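Household Water Use: A Review of the Past Year

November 16, 2018

Readers will recall that in September this household undertook to reduce its water consumption, following the latest notice from the Lilbridge utility. The garden at Sultana Street remains the largest single draw – up to 1,000 litres in a dry week. Dishes are now washed once daily, in the evening.

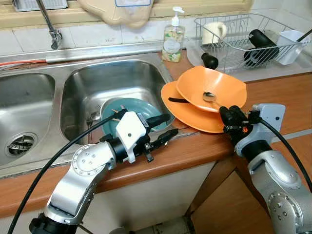
Ghislain Hawthorne wrote in reply to the previous entry that the garden figure seemed high to him, and that mulching his own beds had cut his watering from 12 sessions a month to 2. His suggestion has been adopted for the tomatoes.

The rainwater tank was at 61 per cent this morning. A further reading will be published once the downpipe has been repaired.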